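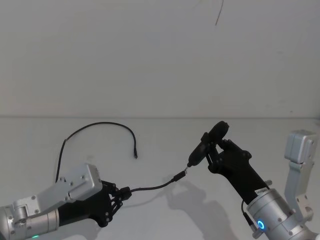
Cable work with two hands: the left holds the plug, the right holds the device.

Workshop tips: getting good cable work from the Tralon two-arm bench kit

I rented the Tralon kit for my small repair workshop in Dastthorpe, and after 11 weeks I have a notebook full of remarks. Several readers wrote to ask if it is worth the money and how to make it behave. I will try to answer both on this page. My work is mostly small electric things: shavers, hand blenders, bicycle lamps, massage devices. Many of them have a charging port, and testing the port is dull work which I was happy to give away.

The table

Keep it plain. I used in the beginning my old bench with the green cutting mat, and the kit made many mistakes at the lines of the mat. Now I have a white top from Disholm, matte, and it is much better. If your top is shiny, put a sheet of matte paper on it and fix the corners with tape.

Take everything away which is not part of the job. Screws, a cup, the pencil. The arms do not understand that your pencil is not important.

Light should come from two sides. With one strong lamp the hands throw a dark shadow, and a thin black cable inside a dark shadow is difficult to find, also for me.

The cable

Cables that were rolled tight in a drawer want to stay rolled. Hang them over a door handle for one night with a clothespin on the lower end. In the morning they are quiet enough.

Let the cable have slack. I saw many times that people pull it straight before they start, to make it look tidy. A cable under tension pulls the connector sideways at the port, and then the hand must fight it. A loose loop in the air does no harm.

For a cable with more than one end, decide before which end goes to the port and lay the other on the table away from the hands. I put a small ring of white tape on the end which I do not need. Mirta Espinoza, who has the sewing machine repair two doors from me, uses nail polish for the same purpose. It does not leave glue.

Clean the metal tip with a dry cotton cloth. No oil and no contact spray just before the run, the fingers become slippery and it takes long to clean between the joints.

The device

Slim bodies are best held in the middle and diagonally, with the port side low and turned to the other hand. The program called "Handheld, port at end" does this by itself. For things with a round heavy head I lower the grip by one step, otherwise the head can turn the device in the fingers. Switch off the device before you give it. I forgot this one time with a massager, and it walked out of the hand and under my cupboard.

Very smooth plastic needs help. A strip of the cloth tape that is sold for bicycle handlebars, one turn only, is sufficient. Do not use double-sided tape!

Old rubber covers that became sticky: wipe with alcohol, wait until it is dry, then give to the hand.

Cleaning the hands

Once in a week I brush the finger joints with a soft toothbrush. The dust likes to sit around the pins. The manual says a vacuum cleaner is permitted, but I would use only the small nozzle and keep distance. Check also the short cables at the wrists, that they hang free and do not catch on anything when the wrist turns.

Price and service

The rent for the three-month plan was 3,976 with delivery and one training afternoon. For a workshop of one person this is a lot. I test 20 devices on a normal day, and with this number it pays for me only in the busy season. If you have less than this, buy a good clamp and do it by hand.

Fidel Urrutia from the Tralon service came twice. The first time for installation, the second time for one finger that did not close fully. He was correct and fast, but the telephone line before him was not, I waited 11 minutes each time and the music is terrible.

What I like: it is patient, it does not bend the pins when the port is standard size, and the noise is low enough for the radio. What I do not like: the menu has too many steps, the program names are in a strange order, and the printed manual has letters for ants.

I will keep it until the end of May and then decide. Nermin Akgül wrote me that the Huenchumán kit has a simpler menu but only one arm, so you need a holder for the device. If somebody has used both, please write to me, I would like to compare before I sign again.

Small addition, 25 April 2026: Natnael Assefa asks if the kit can also unplug. Yes, but choose the slow speed and let it pull straight. With the fast speed the cable jumps back and hits the lamp.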